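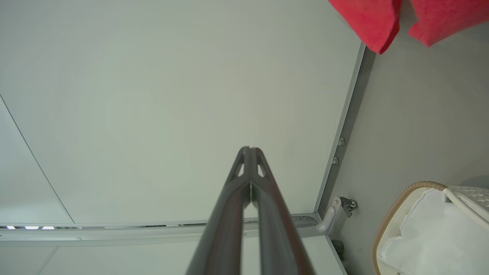

The Robot That Learned to Hesitate

Search articles Go

The first thing I saw the gripper do was nothing. Its two long fingers closed until they nearly touched, pointed themselves at a blank stretch of pale panel and stayed there, like a man in a hardware store who has forgotten what he came in for.

"It's thinking," said Danilo Lacson, who has spent two years defending this kind of pause to visitors. Then he corrected himself. It was comparing. He dislikes the word thinking and uses it about once an hour.

Lacson and I-hsuan Hsueh run the Surnalix project, which is trying to teach a robot arm to work in ordinary rooms, where the surfaces are plain and shiny and the towels are wherever somebody hung them. The arm sees through a small camera at its wrist. Point that camera at a smooth panel up close and it has very little to go on. Most systems guess anyway. They guess with great confidence, and then somebody orders a new set of fingertips.

The Surnalix method, which the team calls Lulis, asks the robot to make its guess 4 times, each from a slightly different reading of the same view. If the answers agree, it moves. If they don't, it backs up a little and looks for something with more character: a rail, a bracket, a pair of fasteners on a frame.

"An edge is worth more than a yard of panel," Hsueh told me. She has strong feelings about brackets.

The results, posted on 20th August, cover 1,295 attempts at reaching a chosen spot on a household surface. Without the pause, the arm got there 836 times. With it, over the same set of tasks, the misses fell by more than half, and the average attempt took four seconds longer. Lacson thinks four seconds is a bargain. Amado Evangelista, who builds warehouse arms at Greltel and was not involved, thinks it is a geological age.

"In my business you'd be fired for standing still that long," he said. "The robot, I mean. Maybe me too."

We use cookies to improve your reading experience. Accept Manage settings

There is also the matter of fabric. Cloth has plenty of edges, all of them liars. An early version of Lulis loved a hanging towel and would line itself up on a fold with real devotion, until the fold moved. Wagner Lins, the team's graduate student, spent most of a summer teaching it to prefer metal.

What the method can't yet do is know when to give up. On my second visit it backed away from a panel, looked, came in, backed away again. Lins let it go on for a while before he reached over and pressed stop.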